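We use cookies to remember your preferences and to see which pages get read. By continuing you accept this. Manage settings

What to do with the ties in the back of the closet

Every February, when the sun finally reaches the far end of my hallway and shows me what a mess I've let build up there, I clear out the coat closet, and every February I get as far as the ties and stop. My husband hasn't worn one to work in years. His father wore one every day of his life, even to mow the lawn, and when he passed we brought home a suitcase of them that I have been stepping over ever since (you may have a suitcase like it yourself).
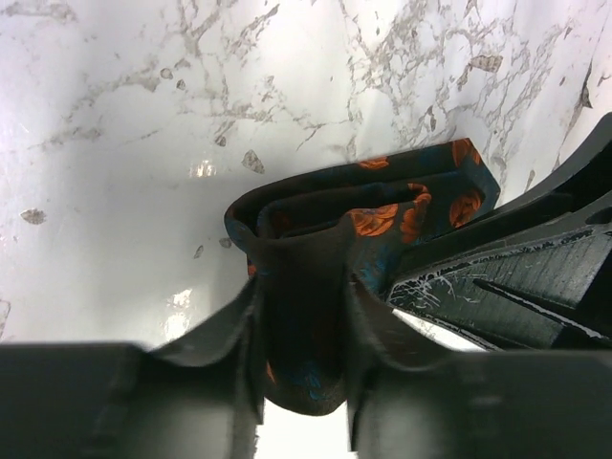 Hotinlow Sewing and Mending Circle

So this year I asked for help, and I'm so glad I did. Songül Özkan has been taking old ties apart for longer than I've been threading a needle, and she was kind enough to let me sit at her kitchen table for a whole afternoon while she talked me through it. The first thing she told me was to quit worrying about the ones with soup on them. A stain is nearly always on the front of the wide end, and once a tie is opened up there is plenty of good cloth left on either side of it.

You start at the back, where one long, slack stitch runs the whole length. Snip the knot at one end and give the thread a gentle pull, and if you're lucky it slides out in one piece, which I find more satisfying than I probably should. Inside there's a stiff lining. Save it! Songül uses hers for the handles of tote bags. The outer cloth should be washed by hand in cool water with a drop of shampoo, rolled in a towel and pressed from the wrong side while it's still a little damp. Try a scrap first, as the reds can run something awful.
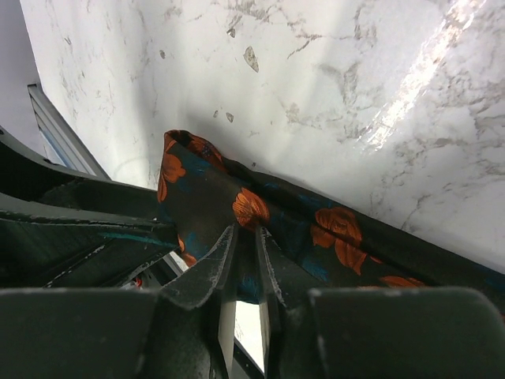

Ties are cut on the bias, so the pieces stretch every which way once they're free, and this is where I came to grief with my first pillow cover. It looked like a potato. Oğuzhan Kaplan, who teaches our beginners, told me to iron a light fusible backing onto each piece before cutting, and the second pillow came out square enough to give to my sister. He also says to keep the narrow ends for binding and to sort by weight of cloth before you even think about color, advice I ignored and then had to go back and follow.

If you'd like to try it with company, we'll have the big table set up at 2 in the afternoon for the rest of February. Bring a seam ripper if you own one, and any ties you can bear to part with. Our scrap shelf stands at 276 pieces at the moment, and you're welcome to swap. I still have most of that suitcase to get through, and I'm keeping the brown one with the ducks just as it is.

Recent items
Darning a sweater elbow
Button tin swap: what came in
Hemming curtains without a helper
Notes from the Jilloretti quilt show

Contact the circle | © Hotinlow Sewing and Mending Circle | Back to top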